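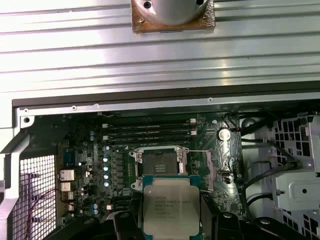 The first thing she wanted to talk about was wrists. Hers, mostly. She spends a good part of her working week with a control handle in her right hand, guiding a robot arm over the insides of desktop computers, and she has opinions about which way a human wrist likes to turn.

"You find out very quickly that your hand cheats," she said. "If I pick up a processor with my fingers, I'm rolling it a little, I'm feeling for the edge, I'm tipping it level at the last moment without knowing I did it. Then you try to do the same job through a machine and every one of those little cheats has to become a decision."

She is a demonstrator at Novineck, a small outfit that works on getting robot arms to handle repair and teardown jobs on office computers. Her job is to do the task by remote control, over and over, so that the software has something to learn from. Before this she fixed computers for a living at a shop in Bekby, and she still talks like someone from the repair bench. A processor is "the chip," a heat spreader is "the lid," and anything that went badly "got chewed."

We talked for most of an afternoon, in a room with two arms and a kettle. She is terrific company on the subject of sockets.

The task she has been working on this winter is processor handling: opening the socket, lifting the chip out, bringing another one in, laying it down flat and closing everything up again. In a repair shop, she said, it takes less time than finding the right screwdriver. Through the arm, her first complete run took 46 minutes.

"And I was so proud of it! I called people over. Forty-six minutes to move one chip, and I wanted a cake." She is down to seven now on a good run, and she thinks that is close to the floor for a person working this way. "After that you're rushing, and the rushing goes into the recording too. The robot learns your hurry along with everything else."
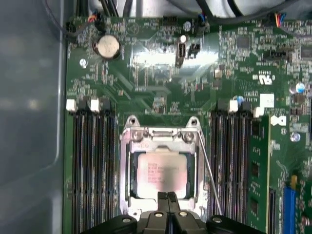

The lever is the part she finds hardest to teach. On most of the boards she works with, a thin metal arm holds the load plate down over the chip, and it has to be pushed down and a bit sideways before it comes free of its catch. "Down, out, up. Three moves, and the middle one is tiny," she said. "With your thumb it's nothing. With the gripper you've got two fingers and no thumb, so you have to hook it from the side and keep the pressure on while you swing. If you let go early, the lever springs up and you've got a lovely recording of what not to do."

She keeps those recordings, by the way. The group used to throw out any run with a slip in it, and she argued against that for months. Her case was that a clean run only shows the arm what to do when everything is already going well, whereas a run where the fingers miss the lever, back off and try again shows it how to get out of trouble. They tried it both ways in January and kept the messy ones.

"I was unbearable for a week," she said.

There are two ways to show the arm a task at Novineck, and she uses both. One is the remote handle, where she sits at a desk and watches the view from a small camera at the wrist. The other is to take hold of the arm itself and walk it through the motion with the motors gone slack. She prefers the second for big movements, such as coming in over the side of a case without catching the cables, and the first for anything near the socket.

"When I'm holding the arm, my own head gets in the way. I lean in to look, and my shoulder blocks the light. And I'm using my eyes, which the robot doesn't have. With the handle I only get what the camera gets. If I can't see the edge of the chip, well, neither can it, so I'd better find an angle where we both can."

I asked what she looks at when she brings a chip in. She answered so fast that I had to ask her to go back and say it again.

"Corners. You want to know where the corners are. The lid is shiny, so it throws the light around and you can lose the printing completely, which is fine, you don't need to read it. But the green rim around the lid, that you want. I come in from the front, a bit high, and I stop. I always stop. Then I line up one side with the frame of the socket, then the other, then I go down."

The stop matters more than it sounds. She used to glide straight in, the way she would at the bench, and the software copied the glide without copying the judgment behind it. So she began putting in a pause above the socket, long enough to be seen as its own step. The trained arm now pauses there too, and she admits she was absurdly moved the first time she saw it.

"It hung there over the socket like it was thinking. I know it wasn't thinking. But it was my pause! I'd know it anywhere."
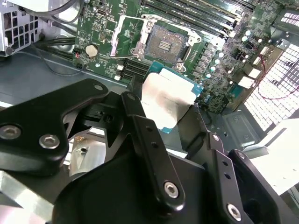
The reason for all this care is the pins. On this style of socket they are in the board, a whole field of them, very fine and easily bent, and a chip that lands on one corner can flatten a patch in an instant. Bekby taught her to fear that. She once spent an evening with a needle and a magnifier straightening pins for a customer who had dropped a chip in from a couple of inches up, and she says she thinks about that board whenever she is lowering anything.

What she can't do through the handle is feel. The gripper reports how hard it is squeezing, and she has a bar on her screen for that, but there is no sense of the chip settling. At the bench she would give it the lightest nudge and feel it sit. "I miss that every day," she said. "I've learned to watch for it instead. When it's down properly the lid stops moving before the fingers do. It's a very small difference, but once you've got your eye in you can't miss it."

She has done 1069 recorded runs so far, on machines of several makes and ages. The variety is deliberate. Drirkia, the recycler that sends over the old cases, was asked for anything it had, and what comes through the door is a mixture: different boards, different layouts, memory slots on one side or on both, cables wherever somebody left them. Some cases have a little rust on the metalwork. She likes those ones.

"If you teach it on one perfect board, it knows one perfect board. I want it to meet a lever on the left, a lever on the right, a case turned half around on the table. I change the angle on purpose. I come in crooked on purpose, sometimes, and straighten up on the way."

Her group calls the trained version Acuña, a name that was there before she was and which she has stopped asking about. It can open a socket by itself on most of the boards it has seen, and on quite a few it hasn't. Placing the chip is shakier. In the last set of trials it got the chip down cleanly on 13 boards before it tipped one and had to be stopped, and she was delighted with 13.

Does it bother her, I asked, to be teaching a machine the job she used to do? She took that one seriously and was slower to answer.

"I've thought about it. The stuff we work on was going to be shredded, mostly. At the shop we'd never have opened those cases, there was no money in it. If an arm can sit there and pull good chips out of old machines, I think that's great, I really do. And I still fix my friends' computers. With my thumbs."

By then it was getting dark and she wanted to fit in another run before she went home. She sat down, took the handle, rolled her wrist a couple of times to loosen it, and asked me to keep my shadow off the table.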